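Community Supper Cooks Wanted
Posted September 11, 2021

Do you like cooking for a crowd? Would you like to like it? The Fontana Street Supper is looking for 10 home cooks to join our fall crew, and we would love to hear from you!

We started in July with one big pot of bean soup and a borrowed hall, and it has grown faster than any of us planned (1,697 plates so far, and the soup is still on the menu because people ask for it). On a normal night we feed 140 neighbors, sit-down style, at long tables. Anyone can come. Pay what you like, or don't.

What you'd be doing

You'd work one evening every other week, 3 hours a shift, usually from four until seven. Some of that is chopping, some is stirring, and a good bit is talking with whoever is next to you at the counter. Each crew picks its own main dish, so if your grandmother's stuffed cabbage deserves a bigger audience, bring the recipe and we'll work out the math together.

Most cooks do a little prep in their own kitchens too, things like trays of cornbread or a batch of dressing. We pay back groceries, so keep your receipts.

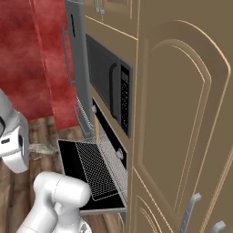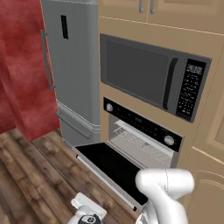

You don't need restaurant experience. We'll go over knife skills, safe cooling and how to label for allergies at the first meeting, and new cooks always share a shift with someone who has done it before. You do need to be 18 or older, okay with standing for a few hours, and happy to wash a pan that isn't yours.

We're especially short on bakers, and on people who speak Spanish or Portuguese. If you can only do the fall, that's fine. If you want to stay on forever, even better!

How to sign up

Send a note to Guido Valentini at the Fontana Street hall, or drop one in the green box by the side door. Tell us which evenings suit you, any food you can't handle, and one dish you love to make. Guido reads every note and will call you back to set up a visit. Come hungry, there's always a plate for visitors.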